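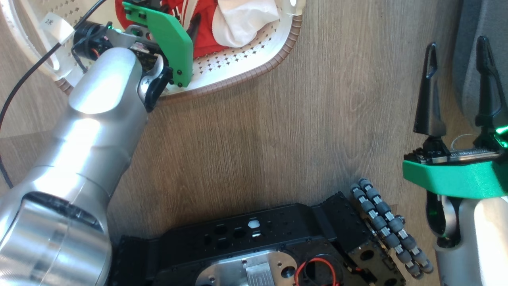

Warden's Diary
Bandora Hall, January 2019

Residents began to return on Sunday evening, and by breakfast on Thursday the Hall was close to its full number. The list in the porter's office stands at 163 for the spring term, including the exchange students who arrived from the airport on the late bus and were given soup in the small dining room. A few rooms on the north side remain vacant while the radiators are bled and tested. Students assigned to those rooms have been placed in the guest corridor and will be moved by the end of next week.

The morning was given to the household inspection, which the Hall carries out at the start of each term. The inspection covers the kitchens, the drying rooms, the stairwells, the box store and the linen room, and this term the linen room received the most attention. Bandora Hall has supplied sheets, pillowcases and towels to its residents from the year it opened. Many halls of a similar size have given up the practice and ask students to bring their own. The question of whether we should do the same has been raised with this office several times, and it was agreed before the holidays that a reply would be prepared during the winter. I have set down my observations while they are fresh.

The case for ending the service is plain enough. Linen is expensive to buy and expensive to wash. It takes up a good room on the ground floor that could be used for study. Some residents never collect their sheets at all, preferring what they have brought from home, and others collect them in September and do not return them until they are asked in writing. Replacement towels were the largest single item in the household account last fall after heating and light.

The case for keeping the service is harder to put into an account book. A student who has traveled for a day and a night arrives to a made bed. A student who falls ill can have clean sheets the same afternoon without having to carry anything down to the machines. Mr. Tam, the head of household, holds strongly to this second point. During the influenza of last winter the linen room was open in the evenings, and the staff were able to see who was unwell and who had not been eating. I have no wish to lose that.

The inspection itself was satisfactory in most respects. The shelves had been washed down over the holiday and relabeled by floor. Single sheets are now kept apart from double sheets, to the relief of everyone who makes beds. The older blankets, the brown ones with the Hall's initials, have been aired and stored in the upper cupboards with cedar. Two had moth damage beyond repair and will be given to the dog shelter at Trastton, which takes them gladly. The iron is in good order. The floor near the sink is lifting and was reported.

Outstanding from the fall are over 100 towels. Mr. Tam believes that most of them are still in the building. Past experience supports him. Towels are found each June under beds, in sports bags, behind the boiler, and on one occasion lining the hutch of a rabbit that should not have been in the Hall. A notice will be placed in every mailbox on Monday asking for their return without penalty. I have asked that the wording be friendly. Residents respond poorly to notices that assume the worst of them, and the last one, which was written in haste, produced a number of complaints and very few towels.

The machines in the basement were next. The Hall has four washers and four dryers for residents' own use, all of them supplied and serviced by Cheng under an agreement that ends in April. The engineer attended before the holidays and left a written report. The washers are sound. The dryers are slow, and the report recommends that the vent behind them be cleaned along its whole length, which will require the removal of a panel in the bicycle store. The work has been set for a weekday morning and cyclists will be notified. The rule on unattended loads was discussed again. At present a finished load may be taken out by the next person waiting and set on top of the machine. In practice it goes on the floor, or on somebody else's clean clothes, and an argument follows.

It was therefore decided to provide baskets. Mr. Tam had been in favor of this for some time and had already looked at several kinds. Canvas bags were considered and rejected, as they hold the damp. Wire was thought likely to snag. Light plastic with an open weave dries quickly, can be wiped clean, and stacks when empty. A load removed from a machine will go into a basket, with a slip of paper giving the time, and the basket will stand on the long shelf under the window until it is claimed. Items unclaimed at the end of the week will go up to the linen room, where they will be kept until the end of term. The new rule will be read out at the house meeting and posted on the basement door in the languages most used in the Hall.

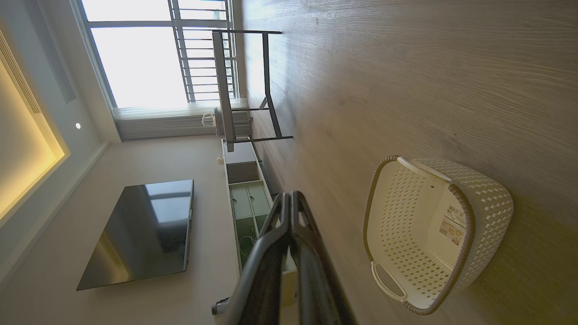

Chun-hung Tse

After lunch I met the floor representatives in the library. The meeting was well attended and courteous. The first matter raised was the noise of the dryers after eleven at night, which is heard clearly in the rooms directly above. I undertook to have the basement closed at half past ten on weeknights for a trial period. The representative for the second floor asked that the closing time be later on Sundays, when most residents do their washing, and this was accepted.

The second matter was the linen service. I explained that no decision had been reached and invited opinions. They were more divided than I had expected. Residents from nearby towns, who go home on weekends, see little need for it. Those from abroad spoke warmly of it, and one remarked that the folded towel at the end of the bed was the first thing she wrote to her mother about. A third-year student proposed a middle course under which linen would be provided to every new resident for the first term and afterward on request. The proposal has merit. It would reduce the washing and would keep the linen room open for those who depend on it. I have asked for it in writing and will attach it to my report to the Governors.

There was also a request for more drying space. Students are hanging clothes on the radiators throughout the building, which marks the paint and makes the corridors smell of wet wool. The old drying room on the top floor has been used for several years as a store for stage scenery belonging to the Brukel Players. Their secretary has been most cooperative in the past, and I will write to ask whether the scenery might be moved to the garage before spring. The lines and pulleys are still in place behind the painted flats. They appear strong enough, though the cords will have to be replaced.

At four o'clock I saw two residents privately on matters that do not belong in this diary.

The afternoon post brought a letter from a former resident who lived in the Hall as a student of engineering and has now retired. He enclosed a check for the library and a pillowcase. He had found the pillowcase in a trunk while preparing to move house and wished to return it with his apologies. It is of heavy cotton, much finer than anything we buy now, with the Hall's name stitched in blue along the hem. Mr. Tam has entered it in the linen book as returned. I will reply tomorrow and ask our correspondent to dinner when he is next in the city.

Dinner was served in two sittings on account of the numbers. The kitchen gave us fish pie and a very good baked apple. Grace was said by one of the new exchange students in her own language. The windows on the west side of the dining room were dripping with condensation by the end of the second sitting, and the window cords are stiff. This has been added to the list for the carpenter.

Matters to be carried forward: the notice on towels; the letter to the Brukel Players; the panel in the bicycle store; confirmation from Cheng of terms for the renewal; paint for the corridor outside the guest rooms; the floor by the linen room sink. The draft report on the linen service is to reach the Governors before their next sitting, and Mr. Tam has kindly agreed to read it first.

Snow began shortly before nine. The front steps were salted, and the side gate was left unlocked until midnight for residents returning on the last bus.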